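A plant can't walk to the creek when it gets thirsty. It can't open its mouth, either. So how does water get from the dirt up to the very top leaf?

## Starting at the roots

Most plants take in water through their roots. Look closely at a young root and you may see a fuzzy patch near the tip. The fuzz is made of root hairs. Each one is thinner than a hair on your head, and it fits into the tiny gaps between bits of soil, where the water is.

Water moves through the skin of the root hairs and into the root. Some minerals come along with it, dissolved in the water the way salt dissolves in soup. Plants use minerals to help build new parts.

## Up the stem

Inside the stem are very thin tubes called **xylem**. You say it "ZY-lem". The tubes run from the roots, through the stem and out into the leaves. If you hold a leaf up to a window you can see lines in it. Those are veins, and there is xylem inside them.

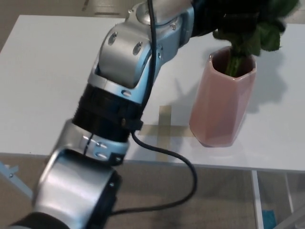 Rūta Pärn wrote to us to ask whether a plant has a heart to push the water up, because her class at Tovthorpe had argued over it all through lunch. Half of them said yes. The answer is no. A plant has no heart and no pump.

Most of the work is done by the leaves. The underside of a leaf usually has lots of tiny holes called **stomata**. Air goes in and out through them, and water goes out as a gas you can't see. Water likes to stick to itself, so when some of it leaves the top of the tube, the water below is pulled up after it. Think of sucking juice through a straw. The leaves do the sucking, and the sun and dry air keep it going.

This is called **transpiration**. On a hot, windy day a plant loses water faster. If the soil can't give it enough, the leaves go floppy. We say the plant has wilted.

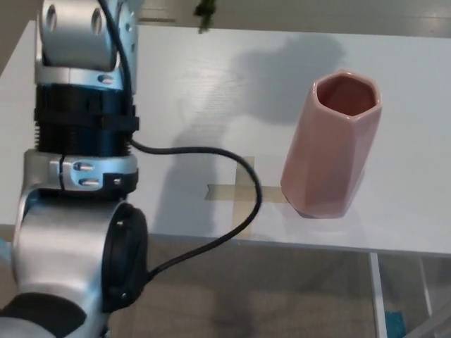 *Water travels up a plant through tubes called xylem.*

## What about cut flowers?

A cut flower has lost its roots, but the tubes in its stem are still there. Stand the stem in water and it can go on drinking for days. After a while the tubes get blocked by air bubbles or by germs growing in the old water. That's why florists tell you to trim the ends and change the water.
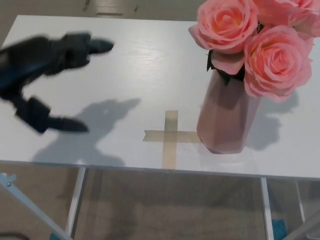
*Three pink roses in a pink vase.*

## Try it: change a flower's colour

You will need a white flower such as a carnation, a glass, 240 millilitres of water and some blue food colouring.

1. Pour the water into the glass and add 20 drops of colouring.
2. Ask an adult to cut the end off the stem on a slant.
3. Put the flower in the glass and leave it near a window.
4. Check it before bed and again in the morning.

The blue usually shows first at the edges of the petals. Celery works too — pick a stalk with leaves on it, and slice it across the next day to find the tubes. They'll look like a row of blue dots.

Food colouring stains, so wear an old shirt.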